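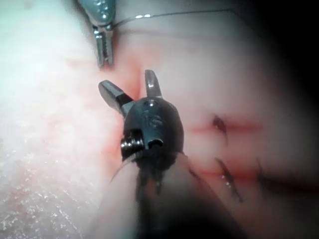 3.2 Reading conditions

Participants read the same 20 passages on paper and on a backlit screen. Passages were set in one typeface at a fixed size, with line length held constant across both formats. Half of the group began with paper. Sessions were separated by five days, and the order of passages was changed between them - the comprehension items were not. Room lighting was kept at 200 lux, following the procedure of Bhat and Panicker.

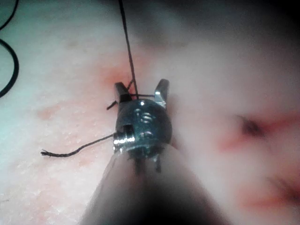

3.3 Scoring

Free recall was scored by two raters (S. Arumugam and C. Jabłońska) who did not know which format had been used. A proposition was credited when its main verb and at least one argument were present. Disagreements were settled by a third rater. The Mowat passages, drawn from a travel journal of 1784, contained older spellings and were scored with the same key. Reading time was logged per page and excluded from the recall score.
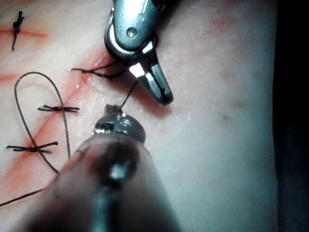
Figure 5. Instrument jaws holding a strand of dark suture material over a practice pad.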